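Subject: Re: [gripper-users] Pad choice on the hand-held units
Date: September 11, 2023

> We're still on the flat pads from Prombridge and they slide right off
> anything thin. Has anyone tried the ridged ones on small stuff, say
> chains or beads? And does the Nel controller log finger width fast
> enough to be useful?

Yes and yes! I've been swapping pads on our hand-held gripper all week and I'm having a great time with it. 118 grasps with the flat pads, then 151 with the ridged blue ones, all on small items: bead bracelets, tangled jewelry, key rings, plus a mirror tray to pick up by its rim.

Flat pads dropped 28. Ridged dropped 5, and most of those were me rushing the pearls (they roll, so come in low and close slowly). 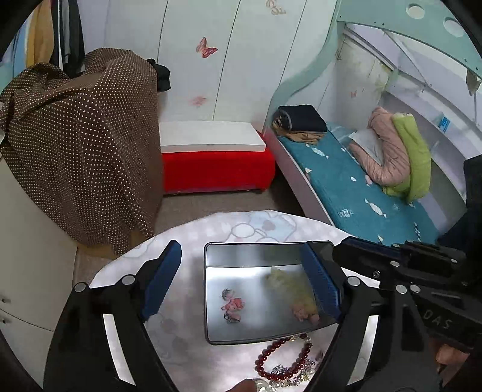
Width logging on the Nel has been fine at the default rate. I did have to redo the zero after each pad change, so don't skip that or your numbers will drift.

Next up is the same set with the Ollport fingers, which are a bit softer. If anybody has the Gustska mount files from last December, could you repost them? The old link is dead and I'd love to try both on one handle.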